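### 3.2. El congelador como mueble doméstico

Conviene detenerse un poco en el arcón, porque buena parte de las conversaciones que mantuvimos en los hogares del barrio de Sterneck acababan, tarde o temprano, delante de uno. Hiba Issa ya había observado en su trabajo de campo que la gente lo trata como una despensa —con sus zonas, sus costumbres y hasta sus pequeñas disputas familiares— y nosotros no podemos sino darle la razón. De las 122 personas entrevistadas, casi 80 hablaron de la cesta antes que de la temperatura.

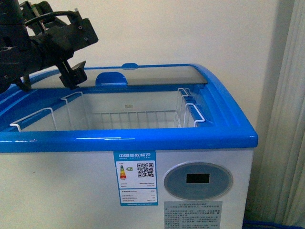
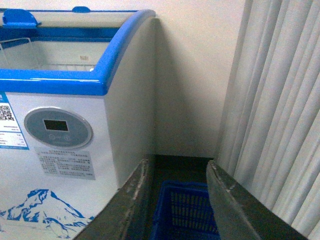
**Figura 6.** Arcón blanco de borde azul, con tapa corredera de cristal y cesta de alambre en el interior.

La cesta, nos decían con cariño, es el sitio de lo que se va a comer pronto: el pan, los guisantes, las croquetas de la abuela. El fondo queda para lo que se guarda «por si acaso», y allí las cosas pueden pasar meses enteros sin que nadie las reclame. Varias familias, sobre todo las más numerosas, habían probado a poner etiquetas en las bolsas, con más ilusión que constancia, y volvían luego a fiarse de la memoria de quien cocina. Sobre esta memoria, y sobre quién la ejerce en cada casa, volveremos en el apartado siguiente.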